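## 4. Cables, fingers and homing (the two-arm desk cell)

If you've come straight here from the unpacking section, both arms should be bolted to the front rail by now and the power should still be off. Leave it off until step 7, please. I wrote most of this in January while putting our second cell together, with Tomoyo Ueda reading the old Rultine notes out loud and me swearing at them, so where my steps and the Rultine sheet disagree, follow mine. Their sheet was written for one arm on its own and it shows.

You'll want the short hex key, a torch, a handful of small zip ties, side cutters and a soft cloth. Allow a morning the first time. The second time I did it before the kettle had cooled down, nearly.

### 4.1 Before you touch the cables

1. Check the mains switch is off and the plug is out. Both, not one or the other.
2. Support the forearm with one hand and move each arm slowly through its range with the other. It should feel a bit stiff and very even. Any gritty spot, stop and go to section 9.
3. Feel under each base for play. If there's a wobble, nip up the rail bolts a quarter turn at a time, going corner to corner.
4. Leave both arms folded in a bit, wrists over the table, so that neither can drop off the front when you let go.
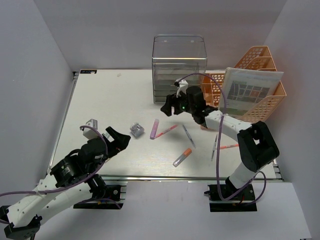

5. Decide now which arm is left and which is right, and say it out loud to whoever is helping you. Left and right are always as seen from the front rail, looking in at the back wall. Sławomir Chmielewska did his from behind the back wall once (he's tall, he leans over things) and we spent the whole afternoon wondering why the wrong arm kept waving at us.

> **Note:** The controller calls them arm A and arm B. A is left. I've written it on tape on both of our controllers and I suggest you do too.

### 4.2 Routing the cable

This is the bit that goes wrong most often, so don't rush it. The cable has to run the whole length of the arm and still have enough spare at the wrist for the gripper to turn both ways.

1. Start at the gripper end. Push the connector home until it clicks, then tug it gently.
2. Leave a generous loop at the wrist before you go anywhere near the arm link. My rule is that the loop should still have a visible curve in it with the wrist turned as far as it will go. If it's pulled straight, it's too short.
3. Lay the cable along the link and put a zip tie round both. Snug, but you should be able to slide the cable under it with a firm pull.
4. Don't put a tie across a joint. Ever! The joint will win.
5. Carry on down to the base, leaving a smaller loop at the elbow.
6. Turn every joint by hand, end to end, and watch the cable the whole way. Do it again with your eyes on the wrist only.
7. Now plug in and switch on. Leave the motors disabled.

> **Caution:** Don't use the cable as a handle for lifting the arm. It's exactly the right height and thickness for it and everybody tries. The connector at the far end is the part that pays, and the replacement takes ages to arrive from Prurkach.

If you're fitting a longer lead, order the Nirkurine one, part 271. The 623 looks identical in the catalogue but it has a stiffer jacket and it fights the wrist motor all the way round. We have a drawer with two of those in it if anyone wants them.

### 4.3 Closing and zeroing the fingers

The fingers need to be shut and square before you tell the controller where zero is. If they're a little bit open when you save it, every grip afterwards will be a little bit off too, and you'll blame the motor, the software and the weather before you think of this.

1. Wipe the inside faces of both fingers with the dry cloth. Crumbs, fluff and bits of tape all count.
2. With the motors still disabled, close the fingers by hand until you feel them stop.
3. Shine the torch across the tips and bring your eye down to table level.
4. In the controller menu, go to *Gripper*, then *Teach*, then *Closed position*. Don't press Save yet.
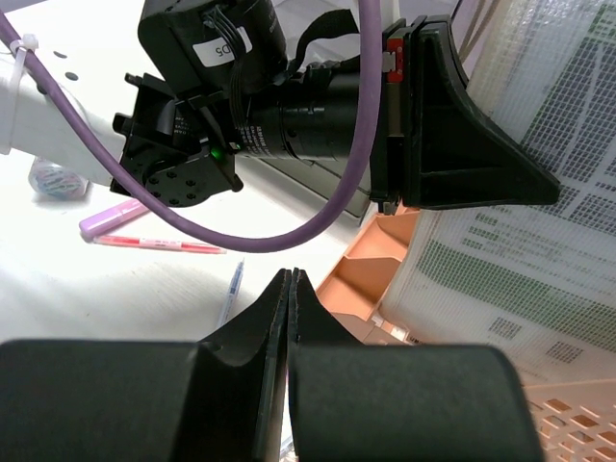 Getting the tips to agree takes a bit of patience, and I'd much rather you spent ten minutes here than an hour later on. Bring up the wrist camera on the laptop while you do it, as it looks straight along the fingers and you'll spot a lean from there that you'd never catch from your chair. What you want is one thin dark gap between the inner edges, the points nearly touching and neither one standing proud of the other. A gap shaped like a V means one finger is sitting crooked on its block, so slacken its screws, press it flat and do them up again. While you've got the view up, have a look at the other arm behind. With the cable making that wide U under the bracket you've got the slack I was going on about in 4.2, and the loose tail still poking out of the zip tie on the white link is a job for the side cutters (trim it flush, they scratch).

5. Happy with the gap? Press Save and wait for the beep.
6. Open and close the gripper five times from the menu, keeping your hands well out of the way. Look at the gap again after the last one.
7. Do the same on the other arm. Don't copy the saved value across, even if the menu offers to. Ours have never matched: the last time I wrote them down, one arm was 3,052 and the other was well under it, and both were right.

> **Note:** If the menu throws up error 13 during step 6, the finger has met something before it reached the saved position. Nine times out of ten you skipped the wiping. Open, wipe, repeat from step 2.

### 4.4 First homing run

1. Take everything off the table that's within reach of either arm. Pens roll, and a gripper that homes onto a pen will happily save the wrong height.
2. Move boxes and trays right out of the cell too, or at least out of the sweep of the elbow. The elbow swings wider than the gripper does, and it's easy to watch only the gripper.
3. Stand at the front with your hand on the stop button. Second person well back, please, and no reaching in.
4. Enable arm A only. Choose *Home*, *Slow*.
5. Watch the cable, not the gripper. If any loop pulls straight or snags on the bracket, press stop and go back to 4.2.
6. Disable A, enable B, and repeat.
7. Once each arm has homed by itself three times without fuss, enable both and home them together, still on *Slow*.

> **Caution:** *Fast* is on the same menu, right under *Slow*, and the buttons are small. Take your gloves off for this part.

I leave both arms on *Slow* for the whole first day. Tomoyo thinks that's over the top, and she may well be right, but the Szczepańska bench went straight to *Fast* and they had to replace a wrist bracket before lunch.

### 4.5 Things to look at again after a week

- Zip ties: any that have crept towards a joint, slide back or replace.
- Rail bolts: check them by hand, tighten if you need to.
- Finger gap: camera view, same as 4.3. If it has opened up, teach it again, and check the finger screws first.
- Cable jacket: run your fingers along the inside of each loop and feel for flat or shiny patches. The wrist wears before anything else does.

Write the date and the two closed values on the card by the controller. Section 5 assumes you've got them to hand.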